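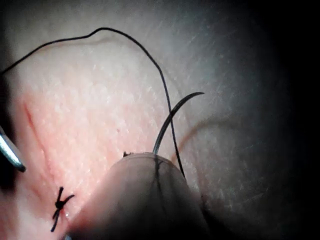

図1 縫合パッド上の針と糸。手先カメラ。左下に結び目、黒い糸は針の後ろを通る。

第5回 配布メモ 機械は家事・現場の雑用をもうできるのか(糸、布、ひも編)

前回の続き。前回は「硬いものを掴んで置く」まで。箱、缶、皿。今日は柔らかくて細いもの。板書が追いつかない人が多いのでメモを先に配る。図は手元で見ながら聞くこと。

0. 今日の問い

「ロボットは家事ができるか」は問いが大きすぎて答えようがない。作業に割る。割ったうえで、作業ごとに次の四つを書く。
・対象の形が途中で変わるか
・失敗したとき、やり直せるか
・一回に何分かけてよいか
・横に人がついているか

四つめを書き忘れる学生が毎年いる。デモ動画を見て「できている」と書いてくるが、画面の外に人がいるのかどうか、動画からは分からないことが多い。分からないなら「不明」と書く。不明は減点しない。

1. 縫う、という作業

家事でいえばボタン付け、ほころび直し、裾上げ。工場でいえば皮革の手縫い、シートの補修、手術縫合は別分野だが手の動きの議論では借りてくることが多い。文献も多い。

ミシンがあるではないか、という質問が必ず出る。ミシンは人間の縫い方を真似ていない。上糸と下糸、布は平らに送る。布を平らにして押さえの下に入れるまでは今も大抵人がやっている。つまり「縫う」は自動化が済んで、「縫える状態にする」が残った。家事ロボットの話はほとんどこの残りの話である。洗濯機も同じ。洗うのは済んだ。入れる、出す、干す、畳む、しまうが残り。

曲がった針で縫う場合の手順を書いておく。
(1)針を掴む。向きを決める
(2)刺す。面に対する角度
(3)針の弧に沿って回す
(4)出てきた先を掴みなおす
(5)糸を引く。引きすぎない
(6)結ぶ
(7)切る

(3)が大事。針は弧になっているから、まっすぐ押すと穴が広がる。弧の中心を回転軸にして手首を回す。軸は手の中にはない。針の側にある。座標系の取り方、第3回でやったところ。忘れた人は戻ること。

(4)も大事。掴みなおすたびに針の姿勢が少しずれる。ずれたまま次を刺すと(2)の角度が狂う。人は指先で直す。指が平たい二本爪だと、いったん置くか、もう一方の手に渡すしかない。

図1でいうと、針の根元がグリッパ先端の上の縁で保持されていて、尖った側は右上を向いている。この姿勢が(1)なのか(4)なのか、一枚からは決められない。試験でそういう聞き方はしないが、レポートで「今まさに刺すところ」と書いてきた人が去年いた。静止画から時間の順序は読めない。

2. 糸のどこが面倒か

線状物体。英語で deformable linear object、略して DLO。ロープ、ケーブル、糸、靴ひも、イヤホンのコード、ホース。

硬い物体は位置と向きで六つの数があれば書ける。糸は書けない。原理的には無限、実際には点列で近似する。点をいくつ取るかは用途しだい。点を増やすと推定が重い、減らすと小さい折れ目が消える。図1の糸、上の中央あたりに小さな折れがある。点列が粗いとこの折れは丸まってなくなる。なくなって困るか? 引っぱるだけなら困らない。結ぶなら困るかもしれない。折れ癖のところで輪がうまく開かない、という報告はよくある。

交差。糸どうしが交差したとき、どちらが上か。針と糸の交差も同じ。図1では針が手前、糸が後ろ。上下を間違えると結び目の種類が変わる。引いたらほどける、あるいは逆に絡む。人は目でも見ているが、分からなくなれば少し引っぱってみる。引いて動いたほうが、いま持っている糸。この「ちょっと触って確かめる」を機械の側でどう書くか。interactive perception と呼ばれる分野。用語だけ覚えておく。

隠れ。手先カメラの宿命で、自分の指がいちばん大きく写る。近すぎてピントも合わない。図1でも下の中央は指先でふさがっている。指の左上に短い糸くずのようなもの、前面にも細い糸が一本。前面のほうは下へ行くと影に溶けて追えなくなる。追跡アルゴリズムはここで切れたと判断するか、続いていると推定するか。どちらの誤りが高くつくか、作業によって違う。

細くて黒い。黒い糸は明るい面の上なら見やすい。影に入ると終わり。右側のように面が回り込んで暗くなっていると、背景と糸の輝度差がほとんどなくなる。照明を足せばいいと思うでしょう。足すと今度は面がてかる。細かい凹凸のある面だと小さいハイライトが散って、それを糸の切れ目や針先と取り違える。金属の針も光る筋だけ見えて輪郭が見えないことがある。照明は位置を変えて複数条件で撮る。演習でやる。

紛らわしい線。面についた浅い傷か、乗っている繊維か。図1の右、グリッパの肩のあたりから右上へ伸びる薄い赤っぽい線がその例。私も断定しない。色が黒でないので縫合糸の候補からは外せる、そこまで。左の切開線のほうははっきりしていて、縁に赤みがある。下に行くにつれて薄い。「線を一本検出せよ」という課題を出すと、学生のコードはだいたい全部拾ってくる。

3. 家に持ち帰ると

縫合パッドの上の作業は、実は家の中より条件がいい。対象が動き回らない。材料が決まっている。針も糸も決まっている。照明も選べる。家で同じことをやると、

・シャツの色が毎回違う
・ボタンの穴が二つだったり四つだったり
・糸の色を布に合わせる(=見えにくい糸をわざわざ選ぶ)
・布がたわむ。パッドは面ごと変形したりしないが布は全部動く
・子供が来る。猫が来る

三つめは笑い話ではなくて、家事の多くは「機械から見えにくいほうがよい仕上がり」になっている。畳み目、補修跡、透明なコップの水滴。人間の美観と画像処理の都合が反対を向いている。ここは期末で書かせるかもしれない。

作業別の現状。私の見立て。異論歓迎、ただし条件を書くこと。

床掃除
 できる。人が床の物をどけておけば。どける作業は別項目。
食器を食洗機に入れる
 決まった皿なら研究室でできる。家ごとに違う皿、汚れのついたまま、だと成功率が落ちる。割ったときのやり直しはきかない。
タオルを畳む
 できる、ただし遅い。四角い一枚布。角を見つける問題に落とせる。
シャツを畳む
 条件つき。袖が裏返っていると別の問題になる。
靴下を組にする
 意外と難しい。似た黒が何足もある家では人間もできていない。
靴ひもを結ぶ
 靴を固定した状態での成功例あり。履いている足では聞かない。
ボタン付け
 部分工程ごとなら。通しでは弱い。糸を針に通すところで治具を使うことが多い。治具を使うのは悪いことではない。使ったと書いてあれば良い。
コードを束ねる
 まっすぐなケーブルならそれなり。絡んだ状態からは時間がかかる。

「できる」の中身が項目ごとに違うのに注意。床掃除の「できる」は店で買えるという意味、タオルの「できる」は動画で見られるという意味。表にすると同じ○になってしまうので、この授業では○×の表を作らない。

4. 現場の例 Fistel の縫製ライン

靴の甲革に飾り縫いをする工程。Fistel のライン、腕は Vilateck の小型。見学に行った人もいると思う。行っていない人のために。

人がやっていた作業は、革を押さえる、針を刺す、糸を引く、余りを切る。機械に移したのは刺すのと引くの二つだけ。押さえるのは専用の枠。切るのは人。報告書には「自動化した」とある。どこまでを指すかは本文を読まないと分からない。要旨だけ読んで引用するな、という話はこの後何度もする。

試行数は2708。うち糸の絡みで止まったものを別に数えているのが良い点。普通は失敗をひとまとめにする。止まった原因を分けて書くと、どこを直せばいいか読者に分かる。逆に良くない点、再試行して成功したものを成功に入れている。再試行一回まで許すのか、人が糸をほぐしてからの再試行も入るのか、書いていない。私が問い合わせて、まだ返事がない。

力の話。糸を引く力は上限を決めて、そこを越えたら止める。単純だがよく効く。糸が切れる力と革が裂ける力、小さいほうより下に置く。カメラで見て判断するより速い。視覚ばかりやってきた人は力を忘れる。力ばかりやってきた人は、引く前に絡んでいることを見落とす。両方いる。

5. Greco の議論(配布資料の二つめ)

Osvaldo Greco の短い文章を配った。英語で2ページ。読んでくること。要点だけ。

Greco の言い分は、家事の自動化を「人の作業を真似る率」で測るのはおかしい、人が介入する間隔で測れ、というもの。五分に一度呼ばれる機械は、成功率がいくら高くても人を解放しない。半日呼ばれなければ、遅くても役に立つ。夜のあいだにタオルを畳むなら一枚に十分かかってもかまわない。

賛成する点。介入間隔は利用者の実感に近い。単位が時間なので作業をまたいで比べられる。
保留する点。介入の重さが消える。「糸が絡みました」で呼ばれるのと「針を落としました、どこか分かりません」で呼ばれるのでは全然違う。後者は家では大ごと。絨毯の上の針。子供のいる家なら使えない理由になる。
もう一つ。呼ばれる前に人が見張っているなら、間隔を測る意味がない。見張りの時間も足すべき。ここは Greco は書いていない。

Cosham の試験室のデータで、同じ機械を見張りあり・見張りなしで比べたものがある。次回使う。見張りありのほうが成績が良い。見張っている人が無意識に対象を置きなおしているらしい。らしい、というのは記録者のメモにそうあるだけで、測っていないから。

6. 結び目について少し

時間がなければ飛ばす。(飛ばしたら各自読む)

結び目は結果が見えやすいので評価に向くように見える。図1の左下の結び目、中央が小さな塊で、切った端が四方へX字に出ている。写真から言えるのは、結び目が切開線の上にあること、端が短いこと。締まり具合は言えない。ほどけないかどうかも言えない。引張試験をしないと駄目。

誰が結んだか、人か機械か、これも写真だけでは言えない。論文の図で結び目だけ写っている場合、どの工程までが機械か本文で確かめること。(1)から(7)のうちどれを機械がやったか、番号で書く癖をつける。

端の長さは家事でも基準になる。ボタン付けの糸端、長いと引っかかる、短いとほどける。家庭科の先生は「これくらい」と指で示す。機械に「これくらい」を渡す方法が三通り。数値で渡す、見本の写真で渡す、人が手を取って教える。三つめは手間に見えるが、やってみると早い場合がある。Fabbri の教科書、第7章に比較がある。図書室に2冊。

7. 演習

班で一つ。机に置いた黒い木綿糸を撮って点列にする。
・背景は白い紙、灰色のフェルト、自分の袖の三種
・照明は上からと横から
・交差を一つ以上つくる。上下の正解を紙に控えておく
・画像は班で2000枚まで。それ以上は保存領域が足りない、去年あふれて隣の班の分まで消えた
・点列の点数は自分で決めて理由を一行

針は使わない。使いたい班は必ず申し出ること。曲がった針は本当に危ない。机に落とすと見つからない。

提出物は成功率の数字ではなく失敗の分類。何で失敗したかを少なくとも三種類に分け、それぞれ代表の画像をつける。「照明が悪かった」は分類にならない。どこがどう見えなかったのかを書く。影で輝度差が消えたのか、反射を糸と取り違えたのか、自分の手で隠れたのか。

8. レポート課題

自分の家の作業を一つ選び、第0節の四項目を埋め、工程に番号を振り、いまの機械に任せられる番号と任せられない番号を分ける。任せられないものは、見えないのか、掴めないのか、力加減か、やり直せないのか。A4で2枚まで。「将来はAIの発展により可能になるとと思われる」は書かない。毎年ある。一行でも削って工程を一つ細かく。

家の作業が思いつかない人。ゴミ袋の口を縛る。あれを工程に割ると驚くほど長い。

よくある質問、前回の用紙から。
・「人型である必要は?」 階段と引き出しのため、という答えが多いが、糸の作業には関係ない。手先の形のほうが効く。第8回で。
・「二本爪で結べますか」 片手では厳しい。両手か、片手と治具。鉗子のような細い器具を二つ使う方式は手術の方から来ている。図1にも左端に銀色の器具の先が入っている。
・「シミュレータで練習すれば?」 糸の摩擦と折れ癖が再現しにくい。練習はできる、実機で落ちる。落ち幅を報告している論文を選んで読むこと。
・「講義メモの誤字が多い」 すみません。

次回の持ち物、Greco の文章と色の違う靴ひも一組。延長コードでもよい。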